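Paper craft nights: your questions answered

Updated 2nd April

Do I need to know anything about origami before I come?
Not a thing! Half of us at Zallstead couldn't fold a decent paper plane when we started. If you can find the edge of a sheet of paper, you're in.

What should I bring?
Scissors if you've got a favourite pair, and your glasses if you wear them (I forget mine constantly). Paper's included in the $15 fee. We get ours from Dhillon in Watville, who do gorgeous mulberry sheets in every colour you can think of.

Can I bring my kids?
Anyone over ten is welcome with a grown-up. The bone folders aren't sharp but the craft knives very much are, so little ones will have to wait for the school holiday session in October.

How many people come along?
We cap it at 19, and it does fill up, so book early. I once squeezed in 2 extras and we were folding on our laps all night!

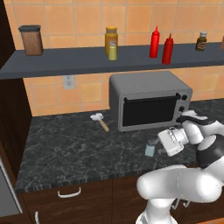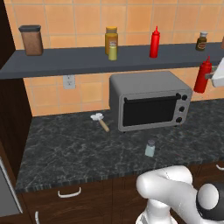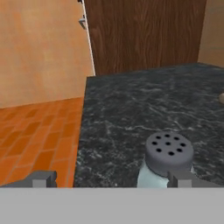 Na-rae Wang wrote in to say that her cranes always come out with lumpy necks, and could we please tell beginners to crease harder. Yes, Na-rae, we can! Go over every fold with your thumbnail or a bone folder before you turn the paper, especially on the thicker stuff. It makes a huge difference to the neck and the tail.

What if I miss a week?
No worries. Each project is finished in one night, apart from the Bumatden lantern, which takes two. Drop me a line and I'll save you the pattern sheet.

Can I sell what I make?
The folded pieces, sure. Please don't sell copies of the pattern sheets though. Hae-won Kwak drew them all by hand and they're hers.

Is there parking?
Yes, behind the hall. Go in by the side gate, as the front one is locked after six.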